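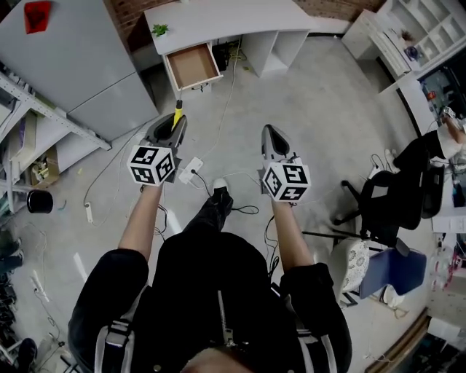

Rurkbridge Night Ferry

The Rurkbridge night ferry is an overnight passenger and car service between the river port of Rurkbridge and the island town of Cinitz, with one stop on the way at Fumby. It is best known among travelers for its slow pace, its open upper deck and the breakfast served as the boat comes into Cinitz harbor. The full crossing covers 160 miles, the first stretch of it on the river and the rest on open water.

Route

The ferry leaves Rurkbridge in the evening from the old grain quay, a short walk downhill from the railroad station. For the first 24 miles it follows the Zein, a wide, lazy river lined with reed beds, boatyards and small summer cottages. This is the part of the trip that regular passengers look forward to most. In June and July there is still plenty of light, and people carry blankets up to the top deck to watch the herons and wave at families eating supper on their docks (the families nearly always wave back!).

Past the river mouth the boat turns north along the coast and calls at Fumby, a fishing village with a single long pier. The stop is brief and falls late in the evening. Foot passengers may get on or off there, but cars can't, as the pier has no ramp. After Fumby the ferry heads out across the sound and stays in open water until the lighthouse at Cinitz comes into view, shortly before dawn in summer and well before it in winter.

History

Boats ran between Rurkbridge and Cinitz long before there was any regular schedule. The earliest carried salt, rope and livestock, and took passengers only if there was room left on deck. A proper overnight service began once the railroad reached Rurkbridge and vacationers from inland towns started asking how to get to the island beaches. The departure time was set to meet the last afternoon train, and it still is.

The service was suspended for several seasons when the river channel silted up near the mouth. During that period passengers were taken by bus to Fumby and ferried out to a waiting boat in launches, a rough and splashy business that older islanders still love to talk about. Dredging reopened the channel, and the through route from Rurkbridge was brought back the following spring to great celebration, with a brass band on the quay and free fish soup for everyone who turned up.

The ship

The present vessel, the Lady of Zein, has 5 decks. Cars travel on the lowest. Above them are the cabins, then the dining room and lounge, then a covered promenade with reclining seats, and finally the open deck. Cabins sleep two or 4 people and are simple but snug, with bunks, a washbasin and a round window on the outside rooms. Inside cabins cost less and are quieter, being farther from the rail where people gather to talk.

The lounge is a delight. It kept its curved bench seats and green reading lamps when the ship was last refitted, and it has a shelf of paperbacks that passengers swap freely. Board games can be borrowed from the purser's desk.

Food

Supper is served until the ferry reaches Fumby. The menu is short and changes with the season, but smoked trout, potato pancakes and a thick barley soup are on it most of the year. Breakfast is the real event. Cinitz rolls, a twisted bread flavored with caraway and orange peel, are baked on board through the small hours, and the smell drifts down the cabin hallways in time to serve as an alarm clock. Travelers who plan to sleep late would do well to order theirs the night before.

Travel information

The ferry runs nightly from May through September and every other night the rest of the year. Winter sailings may be canceled in strong north winds, and notices are posted at the station and at both harbor offices by 3 p.m. Cabins for the summer months sell out early, but reclining seats can often be had on the day of travel. Bicycles go free. Dogs are welcome on the open deck and in certain cabins.

On arrival at Cinitz, passengers with cabins may stay aboard for an hour after docking. The harbor market opens early and is right beside the landing, and the bus to the north shore beaches leaves from the far side of the square.

See also

Cinitz harbor market
Fumby pier
River Zein
Rurkbridge railroad station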